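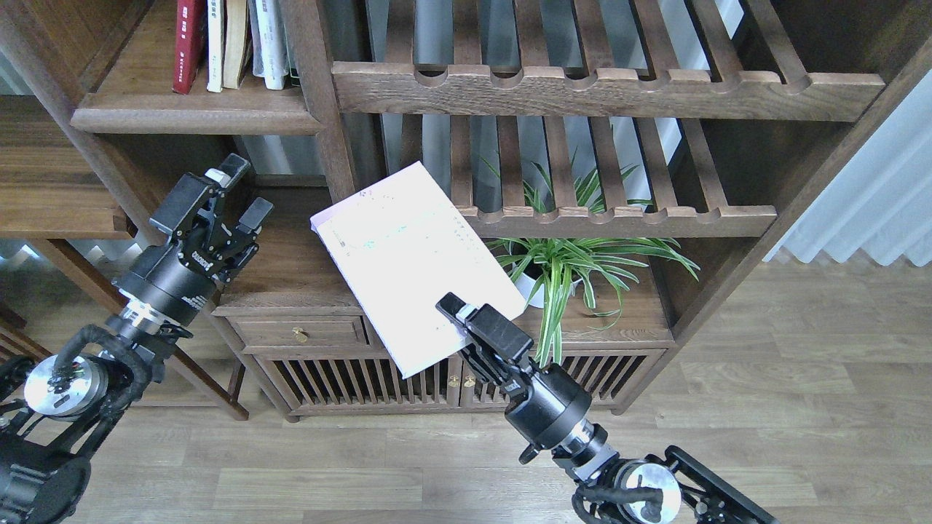 Ticket: Printer drops off the network overnight, scan to folder fails
Opened by: Tsz-kin Lu
Opened: 21 April 2023
Product: Traltard office laser, wireless model
Status: Closed by customer

First message

Hi there! I'm hoping somebody can save me from walking up and down the stairs all day. I have a Traltard laser in the back office at Stiviletti (we do picture framing, it's a small shop) and every morning it's gone from the network. The printer itself thinks everything is fine. The little Wi-Fi light is solid, the screen says Ready, and if I print the status page from the front panel it comes out perfect. But the computer at the front counter says Offline, and so does my laptop upstairs.

If I turn the printer off, wait 30 seconds and turn it back on, it works great until closing time. Next morning, same thing again. It started in January, and I put up with it way too long because the power switch trick is so easy.

The other problem, which may or may not be related, is scan to folder. It used to drop scans into a shared folder on the front counter computer. Now I get "Destination not reachable" even when printing works fine.

Stuff I already tried:

Restarted the router. No change.
Removed the printer from the front computer and added it back. Worked that day, offline the next morning.
Turned off sleep mode on the printer. I was so sure this was it! Nope.
Updated the firmware from the front panel. It took forever and then told me I was already up to date.

Reply from support (Fitis Help Desk)

Hello Tsz-kin, thanks for the detail. Please print a network status page in the evening while printing works, and another in the morning before you restart anything. Compare the IP address line on both. Also let us know how the front computer is connected to the printer: open Printer Properties, then Ports, and read us the checked line.

My reply

OK, did both pages. The evening one ends in .9 and the morning one ends in .30, so it's getting a new address in the night. I didn't know they could just move like that. The checked line under Ports says Standard TCP/IP Port and it has the .9 address typed in. So the computer keeps knocking on the old door, I guess?

What I don't get is why turning it off and on brings it back to .9. And why the laptop loses it too, when I set that one up totally differently — I just clicked the printer when it popped up in the list.

Reply from support

The router is likely handing out addresses from two places. Do you have a second router or a Wi-Fi extender in the building? Many extenders can give out addresses on their own, and a printer may switch to one overnight if the signal there is stronger.

My reply

Oh boy. Yes. We have a Tsang extender in the stairwell, and guess when I plugged it in. January! I got it so I could listen to the radio upstairs and completely forgot about it. It's also on a timer strip with the window lights, so it comes on at night and goes off when I open up. I feel a little silly, but there's your overnight part.

I went into the extender's settings page and there it was, DHCP Server, set to On. I switched it to Off and saved. Then in the main router I found the page for reserved addresses and gave the printer .90, all for itself. Changed the port on the front computer to match, deleted the printer from the laptop and added it again by typing the address in. Moved the extender plug off the timer strip too.

Two mornings in a row now and it prints right away, first try!

Scan to folder still wasn't working, so I kept poking. The front computer's password was changed when we got the new card reader, and the printer's address book still had the old one. I typed the new one in on the printer's web page (don't do it on the front panel, the tiny keyboard is awful) and the test scan went through.

One leftover question. A big scan, one with a lot of pages in color, stops partway and says the file is too large. Is there a limit?

Reply from support

Yes, under Scan Settings, Maximum File Size. You can raise it to 1000 MB, or drop the color resolution.

My reply

Found it, raised it, and the whole supplier catalog went through in one go. You can close this one. Thank you so much!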